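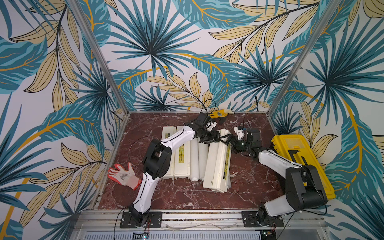
Finbarr Ó Súilleabháin
Moderator, Walls and Paint
Joined February 2023
Posts: 326

Big pattern paper in a small room - yes or no?

Doing the downstairs loo. Tiny. Other half wants massive leaves on every wall, I say one wall and paint the rest. Magnolia currently, been up since before we moved in. Also lining paper first or not? Walls are old plaster, skimmed in patches, one corner well out of plumb. Budget is £500 including a new basin shelf so can't go mad.

danjuma_anozie
Member
Posts: 61

All the walls. One wall looks like you ran out. Small rooms take a big print better than large ones, you're only in there five minutes.
Line it if it's patchy. Crosswise. Leave it overnight before you hang the top paper.

ahrin.yeo
Member

Disagree sorry. Did our box room in a huge floral on all sides and had it off again by May. Felt like the walls were leaning in. One wall, pick a colour out of the print for the rest.

danjuma_anozie
Member
Posts: 62

Box room isn't a loo though. You sleep in a box room.

Finbarr Ó Súilleabháin
Moderator, Walls and Paint

Ok so one each. What about the shelf? She's after something dark, I wanted plain white.
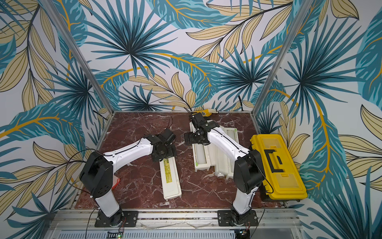

Ye-seo Gil
Member

Shelf depends how much white is in the paper, not how dark the room is. Get the sample and put it flat next to the worktop offcut, in the loo, with the door shut and the light on. I'd go dark. Tropical leaves on the walls and a dark reddish-brown marble pattern underneath, pale veins through it - works for me, the red stops it all going too cold. Plain white would just vanish. Wouldn't put a patterned floor with it aswell though.

ahrin.yeo
Member

Too busy for me. Leaves AND marble. Pick one

Ye-seo Gil
Member

It's a shelf, not a ballroom

HadiDarwish
Member

Nobody's asked about the corner. If it's out of plumb don't wrap a full width round it. Cut so you've only got 2 cm going round, then drop a new plumb line for the next length and overlap. You lose a bit of the match but on a big leaf you wont see it unless you're looking. And buy an extra roll, large repeats eat paper. Check the batch numbers.

danjuma_anozie
Member

^ this. Overlap adhesive for that bit if it's vinyl, ordinary paste won't hold vinyl on vinyl.

Finbarr Ó Súilleabháin
Moderator, Walls and Paint

Cheers all. Sample ordered, showed her the thread, she's claiming victory. Lining paper going up Saturday if I can get the cistern off the wall.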